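Trarno Books - spring list announcement, 1/25/20

Trarno Books is pleased to announce the publication of The Drisamska Inheritance, a novel of family secrets by Parviz Nouri. A short thread follows for readers, booksellers and reading groups.

1/ The story opens in December, when a ferry goes down on the lake at Drisamska. Elena Talebi is listed among the dead. Her daughter, Ruth, is nine years old and is told only that her mother will not be coming home.

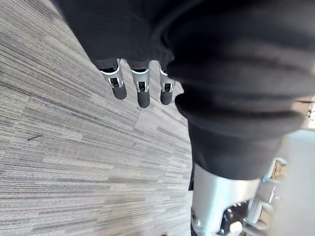
Photograph: Trarno Books

2/ Thirty years later Ruth receives a letter from a solicitor in the town of Brasa. A house has been left to her by a woman she has never heard of. The will is signed in handwriting that Ruth knows from the backs of old birthday cards.

3/ The greater part of the novel takes place in that house and in the town around it. The neighbours are polite and say very little. The doctor who signed the death certificate has moved abroad, and the parish register has a page missing.

4/ Mr Nouri's first novel, The Talebi Letters, introduced the same family at an earlier date. Several readers have written to us on the matter of order. 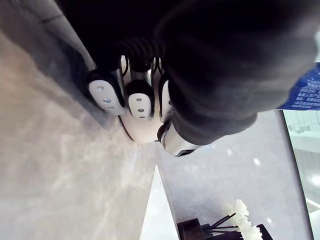 Is it necessary to have read The Talebi Letters first?
The new novel stands alone. Readers who know the earlier book will recognise Ruth's grandfather and the business of the sold orchard, and both are explained again where they matter.

5/ The hardback runs to 353 pages and includes a family tree, placed at the back so that it does not give away the second marriage. Booksellers are asked not to display that page.

6/ A signed edition of 80 copies will be offered to subscribers before general sale. Each is numbered by the author. Orders are limited to one per household.

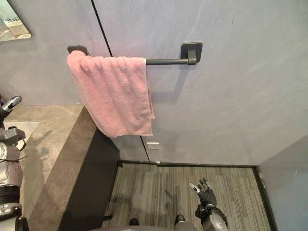 7/ The first printing is 3000 copies, which includes the signed edition. Independent shops may order on the usual terms - returns are accepted for six months. Library orders should go through the normal supplier.

8/ Reading group notes have been prepared by our editorial office. They contain 12 questions and a short essay by Mr Nouri on the lake towns he knew as a boy. Groups are advised that the essay discusses the ending.

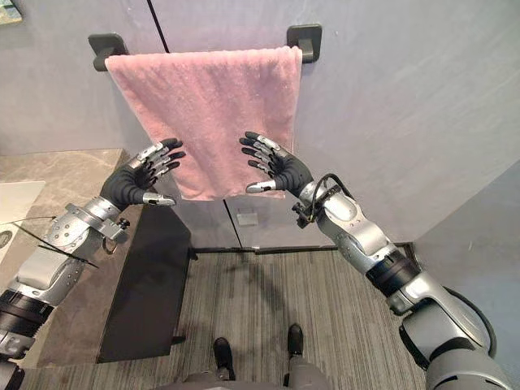 Parviz Nouri: May I add a small correction to the above. The essay gives away the ending of the first book as well, so please keep it until you have finished both. I am grateful to everyone who wrote to me about Elena.

9/ We thank Mr Nouri for the correction, and the notes will carry a warning on the cover. Requests for review copies should be sent to the publicity desk with the name of the publication and a postal address.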